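Pivwood Tenants' Kitchen — cook/coordinator wanted, plus testers for the new lunch menu

Two things in one post because we are short on time. First one is a paid job. Second one is for anybody in the neighborhood who likes soup. Read the part you need.

THE JOB

Kitchen coordinator, part time, 20 hours a week. Start in February if you can, a bit later if you can't. Ground floor at Pivwood, entrance off Jardine Street, the green door by the bike racks (not the glass one, the glass one is the dentist).

We serve lunch to tenants and whoever else walks in. Pay what you can, the jar is by the door. Our last coordinator moved upstate to be near her grandkids and we've been covering her shifts between us ever since, badly. The freezer is a mess. The spice shelf is worse.

What you'd do:

Plan the week's menu with Safta Munteanu, who does the ordering
Cook lunch for up to 40 people, with 2 helpers in the kitchen
Keep the allergen sheet up to date. Every dish, every day
Take deliveries. Check them, sign, put the cold stuff away first
Close down after lunch — wipe, sweep, racks back, trash out before 4 pm
Write a short note for the next shift in the blue notebook. Short means short

What we need from you:

Some experience cooking for a crowd. School, church basement, diner, army, big family, all fine
A food handler card, or willing to get one in your first month (we pay the fee)
Able to lift a full stock pot with another person
OK with noise. The dining room has a piano and people play it
Enough English to read labels and talk to the helpers. Romanian, Spanish or Norwegian would get used too

Nice but not required: bread. We would love somebody who can do bread. The oven is old and runs hot on the left side, you'll learn it.

Hours are 9:30 am to 1:30 pm, five days. Swaps are possible if you ask early. Kitchen closes for 2 weeks in summer, paid.

Pay is hourly and posted on the sheet by the office, or ask and we'll send it to you. It's the same rate for whoever gets the job, so no haggling, sorry. Paid sick time from day one. You eat lunch free, take home leftovers if there are any.

HOW THE HIRING WORKS

Send a few lines to Birger Haugland at the Pivwood office. Email or paper, drop it in the slot. No cover letter please, he won't read a long one. Tell us:

where you've cooked and for how many
when you could start
one lunch you'd make here on a tight budget, and what goes in it
a phone number that you pick up

We call people back as the notes come in, we are not waiting for a closing date. If it works on both sides you'll come in for a paid trial shift. Same pay as the job. You cook one dish, we cook the rest, everybody eats. Bring shoes with a closed toe. Aprons are here.

References after the trial, 2 is enough. Gaps in your work history, fine. Been out of work a long time, fine. If you need a chair to prep at, we have a tall one and the counter at the back is low enough to sit at.

Parking is bad. Bus stops right on Jardine, and you can bring a bike into the hallway.

THE OTHER THING: LUNCH TESTERS

We are changing the menu and we want honest mouths. Looking for 20 people to come eat, three visits each, and fill in a card after. All visits in February. Lunch is at noon, takes under an hour. Free.

The dishes so far: a sour bean soup from Safta, a fish pie, a barley thing that has no name yet, Ollar stew (that's just what we call the one with cabbage and smoked paprika, after the old building), and a rice pudding that some of us think is too sweet and some of us don't.

Who we want — mixed ages. Picky eaters welcome. People who don't eat meat, especially, becuase our meatless dishes have been dull and we know it. Kids over 6 with an adult. If you've complained about the lentils before, this is your chance.

The card has 3 questions. Would you eat it again, was there enough of it, what was wrong with it. Draw on the back if you'd rather. You don't have to put your name.

Allergies: tell us BEFORE you come. We cook with milk, wheat, eggs and fish in the same room and can't promise a clean seperation. If yours is a serious one, please sit this round out, we don't want to scare anybody.

To sign up, put your name and phone on the list in the hallway or call the office between 10 am and noon. Say "menu list" so they know which list. There is also a laundry list and a piano list. If more than 20 sign up we pull names from the Fleltetti tin, and the rest go first next time.

No pay for this one, just lunch. We can cover bus fare, ask at the door.

Applying for the job AND want to test? Sure. One doesn't help or hurt the other.

Questions about the job go to Birger. Questions about food go to Safta, mornings are better, she's in and out after lunch. Please don't ask the dentist.

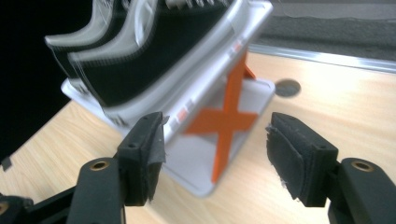

One more, got asked twice already: yes you can apply as a pair and split the 20 hours. Put both names on the same note, and say who would take which days.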